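Besuchsbericht: Tag der offenen Tür bei Hastex, Abteilung Simulation und Greiftechnik

Stand: 1.1.20

Hastex hatte im Dezember die Räume der Abteilung Simulation und Greiftechnik für Fachbesucher geöffnet. Angemeldet waren 176 Personen, verteilt auf Gruppen mit je höchstens 24 Teilnehmern. Der Rundgang umfasste vier Stationen: Greifermontage, Prüffeld, Simulationsraum und Rechnerraum. Der vorliegende Bericht folgt der Reihenfolge, in der unsere Gruppe geführt wurde. Der Rechnerraum entfiel bei uns aus Zeitgründen.

Anfahrt und Einlass

Das Gebäude liegt im hinteren Teil des Gewerbegebiets, die Zufahrt ist über die Nordseite ausgeschildert. Parkplätze waren knapp. Am Empfang wurden Besucherausweise und Überschuhe ausgegeben, letztere nur für die Montage. Fotografieren war im Prüffeld untersagt, Bildmaterial aus der Simulation stellte Hastex auf Anfrage zur Verfügung.

Station 1: Greifermontage

Gefertigt wird in Kleinserie. An drei Arbeitsplätzen wurden Parallelgreifer der Reihe Plirkitz montiert, Antrieb elektrisch, Kraftübertragung über Spindel und Koppelgetriebe. Die Finger werden als Wechselteile geführt und erst nach der Endprüfung des Grundkörpers angeschraubt. Das Anzugsmoment der Fingerschrauben wird protokolliert und der Seriennummer zugeordnet.

Auf Nachfrage wurde bestätigt, dass die Führungen zugekauft werden. Eine eigene Fertigung sei geprüft und wegen der Stückzahlen verworfen worden. Interessant war die Vorrichtung zum Ausrichten der Finger: ein einfacher Anschlagblock mit Messuhr, der nach Aussage der Abteilung genauer arbeitet als die vorher eingesetzte optische Lösung. Vorgeführt wurde das an einem Grundkörper, der beim ersten Durchgang außerhalb der Toleranz lag und nachgestellt werden musste. Das dauerte länger als geplant, die Gruppe hinter uns wartete bereits im Flur.

Station 2: Prüffeld

Im Prüffeld laufen Dauerversuche. Ein Greifer absolviert dort 2000 Zyklen, bevor das Spiel in der Führung zum ersten Mal gemessen wird. Die Messung erfolgt bei abgeschaltetem Antrieb mit definierter Querlast an der Fingerspitze. Zwei Prüfstände waren während der Führung in Betrieb, ein dritter war geöffnet, sodass der Aufbau der Kraftmessung eingesehen werden konnte.

Die Datenerfassung übernimmt ein System der Firma Khokhar. Die Kurven wurden auf einem Monitor neben dem Stand angezeigt, allerdings ohne Achsenbeschriftung. Erst auf Rückfrage wurde erläutert, dass die obere Kurve den Motorstrom und die untere die Schließkraft darstellt. Für eine Fachveranstaltung hätte man sich das vorab gewünscht.

Der Geräuschpegel war hoch. In der zweiten Reihe waren die Erläuterungen nur teilweise zu verstehen.

Station 3: Simulationsraum

Den größten Zeitanteil nahm der Simulationsraum ein. Hastex erprobt Greifbewegungen zunächst in einer eigenen Umgebung mit dem internen Namen Stumel und überträgt sie danach auf den realen Arm. Aufgebaut ist Stumel aus drei Teilen: einem Physikkern, einer Darstellung mit texturierten Innenräumen und einer Ablaufsteuerung, die Szenen nach Vorgaben zusammenstellt. Zum Zeitpunkt des Besuchs waren 725 Szenen im Bestand.

Die Szenen sind bewusst wohnlich gehalten. Wände, Böden, Fenster, Kleidungsstücke und Wandbilder werden variiert, auch an Stellen, die für den Greifvorgang ohne Bedeutung sind. Damit soll verhindert werden, dass die Bildauswertung sich an einen bestimmten Hintergrund gewöhnt. Gegenstände können dabei in Lagen auftreten, die in einem echten Zimmer ungewöhnlich wären. Die Abteilung filtert solche Fälle nach eigenen Angaben nur dann aus, wenn sie den Arbeitsraum blockieren.

Vorgeführt wurde die Sicht entlang des Greifers. Der Blickpunkt liegt hinter und über der Mechanik und bewegt sich mit ihr. Der Horizont kippt bei jeder Drehung des Handgelenks mit, was für den Betrachter am Monitor anstrengend ist. Für die Auswertung hat die Anordnung den Vorteil, dass die Fingerspitzen ohne Umrechnung im Bild liegen. Nachteilig ist die Verdeckung durch den Grundkörper. Kleine Objekte können dahinter fast vollständig verschwinden, und die Steuerung muss dann entweder auf eine zweite Ansicht zurückgreifen oder den Arm so verfahren, dass die Sicht wieder frei wird. Hastex verfolgt derzeit die zweite Variante. 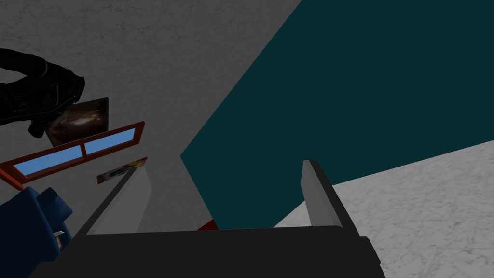

Simulation mit Blick über den geöffneten Greifer. Das rote Objekt ist zwischen den Fingern nur als schmales Dreieck zu erkennen, der Rest ist vom Greifer verdeckt.

Aus der Gruppe kam die Frage nach großen einfarbigen Flächen wie der dunkel blaugrünen im Bildbeispiel. Ohne Textur fehlen dort Merkmale, an denen sich eine Tiefenschätzung orientieren könnte. Die Antwort fiel knapp aus: Das Problem sei bekannt, man arbeite an solchen Flächen mit den Kanten. Wie zuverlässig das bei flachem Blickwinkel ist, wurde nicht beziffert. Der helle, marmorartige Boden sei in dieser Hinsicht unkritischer, die graue Wand mit ihrer fleckigen Struktur ebenfalls.

Eine weitere Frage betraf die Übertragbarkeit. Der simulierte Greifer ist geometrisch vereinfacht, Kabel und Schlauchführung fehlen im Modell. Am realen Arm begrenzt das Kabelpaket jedoch die Drehung des Handgelenks. Hastex löst dies über eine Sperrliste von Gelenkstellungen, die vor jeder Übertragung geprüft wird. Die Liste wird von Hand gepflegt. Eine automatische Erzeugung aus den CAD-Daten ist vorgesehen, ein Termin wurde nicht genannt.

Kontaktkräfte werden in Stumel mit einem einfachen Reibmodell gerechnet. Für starre Körper reicht das nach Darstellung der Abteilung aus, für Textilien nicht. Kleidung und Polster dienen in den Szenen ausschließlich als Hintergrund und werden nicht gegriffen.

Abschlussrunde

Im Besprechungsraum standen zwei Mitarbeiter der Entwicklung für Fragen bereit. Diskutiert wurde vor allem über Rechenzeiten. Konkrete Werte wollte Hastex mit Verweis auf die laufende Umstellung der Rechner nicht nennen. Zur Lizenzierung von Stumel hieß es, eine Abgabe an Dritte sei nicht geplant – einzelne Szenen könnten aber im Rahmen gemeinsamer Projekte bereitgestellt werden.

Unterlagen wurden in gedruckter Form ausgegeben: ein Datenblatt zur Reihe Plirkitz und eine vierseitige Übersicht zum Prüfverfahren. Zur Simulation lag kein Material aus. Die Übersicht enthält auf der dritten Seite einen Fehler in der Einheit der Querlast, der im Prüffeld mündlich korrigiert wurde.

Hinweise für spätere Besucher

Die Führung dauert länger als angegeben. Wer vor allem wegen der Simulation kommt, sollte eine der frühen Gruppen wählen, da sich Verzögerungen aus der Montage auf die letzte Station auswirken. Im Prüffeld empfiehlt sich ein Platz nahe am Stand. Fragen zur Messtechnik von Khokhar werden dort beantwortet, in der Abschlussrunde war dafür kein Ansprechpartner anwesend.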